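Retail Operations 2
Unit 5 handout: Shelf space, facings and stock rotation

Read this before the store visit in February. Bring it with you, along with the blank count sheet from Unit 4.

Terms for this unit

Facing: one unit of a product visible at the front of the shelf. If three packets of the same item stand side by side at the front, the item has three facings. Packets behind them do not add facings.

Depth: the number of units from the front of the shelf to the back.

Shelf capacity: facings times depth, times the number of layers if the item is stacked.

Days of supply: shelf capacity divided by average daily sales.

Planogram: a drawing that shows where each item goes and how many facings it gets.

How space is assigned

A small store has a fixed amount of shelf and more items than will fit on it. Most owners begin by giving each item the same space and then adjust as sales come in. The usual starting rule is share of space equals share of sales. If an item brings in 15 percent of the sales in its category, it gets 15 percent of the shelf.

The rule has limits. Slow items still need at least one facing or customers will not find them. Very fast items may need more than their share so that the shelf does not run empty between deliveries. Bulky, light goods such as puffed snacks take up a lot of room for the money they bring in, and a strict sales rule can leave them with too little depth. 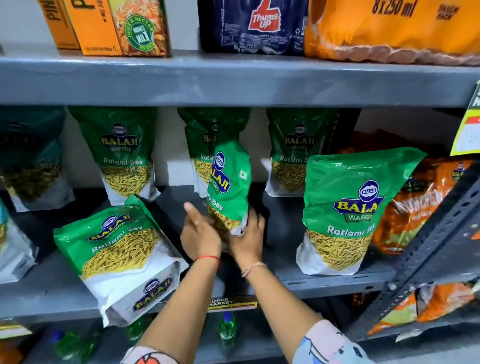 Case: the Brasumwood store

The Brasumwood branch of Urov Foods carries 232 items in its packaged snack and drink section. In the period studied it sold 3,727 units from that section. Before the reset, facings had been set by the supplier's delivery driver, who filled whatever gap he found. Two items, Ziton corn rings and Amoah roasted peanuts, had the same number of facings even though the peanuts sold far better. The peanuts ran out before most deliveries. The corn rings were often marked down close to their date.

The manager moved facings from the corn rings to the peanuts and left the rest of the bay alone. She also asked for a note each time an item was found empty, with the time of day. Most of the notes were from late afternoon, so the second restock was moved from 6 p.m. to 3 p.m.

Note that she changed the space and the restock time together. We cannot say from this case how much each one helped. We will come back to this in Unit 7.

Rotation

Packaged food is rotated first expired, first out. Check the date on the pack, because a later delivery sometimes carries an earlier date.

Pull the old stock forward.
Place the new stock behind it.
Remove anything with a torn seal or a date that cannot be read.
Turn labels to the front and check that the price tag matches the item.

Customers who reach to the back for a later date will undo some of this work. Shallow shelves make the problem smaller but have to be filled more often.

For the store visit

Choose one bay. Draw it shelf by shelf on the count sheet and write in the facings and depth for each item. Ask before moving any stock, and put it back in the same order. Work out shelf capacity for each item and use the sales list handed out at the door to find days of supply.

Mark any item with less than 2 days of supply. Write one paragraph on where you would find the space to fix it. The sheet and the paragraph are due at the start of the next class.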